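Work permit expires before employer's extension is decided - can I keep working?

Asked by Kwadwo Abugri
Tags: work permit, extension, change of employer, travel

I hold an employer-specific work permit valid until the end of May. My employer, Kultham, filed the supporting paperwork for a new permit in the same occupation, and I plan to submit my own extension application online before the current permit runs out. The processing time shown on the government page is longer than the time I have left.

Questions:

1. If the permit expires while the application is pending, do I have to stop working on that date?
2. The new application lists a different job title (same employer, same site, higher pay). Does that matter while I wait?
3. I have a family trip planned for the summer. Can I leave Canada and come back during the waiting period?

I have read the official page twice and the phrase "under the same conditions" is not clear to me. Payroll is asking for something in writing and I have nothing to give them.

2 answers

Answer by Margit Kristiansen
Accepted

Taking these in order.

1. Continuing to work

No, provided the application is submitted before the expiry date printed on the permit. You then have what is now called maintained status (older posts call it implied status). You stay authorized to work under the conditions of the expired permit until a decision is made on the new one. The date that counts is the date of submission. The date someone opens the file is irrelevant.

Two conditions apply. You must remain in Canada, and the application must be complete. If it is returned as incomplete after your permit has expired, it is treated as if it had not been filed. Missing fees and unsigned forms are the usual causes. Check the fee receipt before you submit.

2. Job title

"Under the same conditions" refers to the conditions printed on the permit you hold now: employer, occupation, and location if one is listed. Read the permit itself. If it names an occupation and the new title falls under a different occupation code, you should stay in the old role until the new permit is issued. If the title changes and the duties stay within the same code, the risk is low, but have the employer confirm the code in writing. The pay increase needs more care. If the current permit is tied to a labour market assessment, the wage on that assessment is what the employer agreed to pay, and a large change should be raised with whoever prepared the file.

3. Travel

Leaving Canada ends the authorization to work that comes from maintained status. You may be allowed back in as a visitor if you have a valid visa or are exempt from needing one, but you could not resume work until the new permit is approved. Entry is at the officer's discretion. If the trip can be moved, move it.

For payroll

Give them three things: a copy of the expiring permit, the submission confirmation from your online account, and the fee receipt. After an online submission some applicants also receive a letter stating that they may continue to work until a given date. It appears in the account messages, so look there as well as in your email. Watch the date on the letter. When it passes and there is still no decision, the underlying authorization normally continues, but many employers will ask for an explanation. 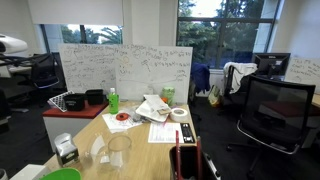
If the extension is refused

Maintained status ends on the date of the decision. You must stop working that day. You can apply to restore your status within the restoration period, which costs extra, and you cannot work while that application is pending. Restoration is discretionary. Do not rely on it as a plan.

Answer by Edvin Bakke

I was in this position at Pavmont. Mine took months, I worked the whole time and there were no problems. I did not get any letter. HR took the confirmation page and put it in my file.

Also your health card will probably expire on the same date as the permit. This depends on the province. Mine did and I had to go in with the confirmation printed out. Same with the driver's license. Start that early.

I would just travel if you have a visa, a friend did it and was fine.

Comments

Margit Kristiansen: Your friend may have been allowed to enter. That does not mean he was authorized to work afterward. Working without authorization can affect later applications, including permanent residence.

Edvin Bakke: OK, he was on leave for most of it so I don't know about the work part.

Kwadwo Abugri: Thank you both. I checked and my permit does name an occupation. The new title is under the same code according to our HR. I will submit next week and cancel the trip. Does the social insurance number also need to be updated?

Margit Kristiansen: Yes, if it begins with a 9. It carries the same expiry date as the permit. You update it once the new permit is issued. Until then keep the submission confirmation with your records.

Ragnvald Lie: Does any of this apply to a spouse on an open work permit?

Margit Kristiansen: The principle is the same, but a spouse needs a separate application filed before the spouse's own expiry date. Please open a new question with the details.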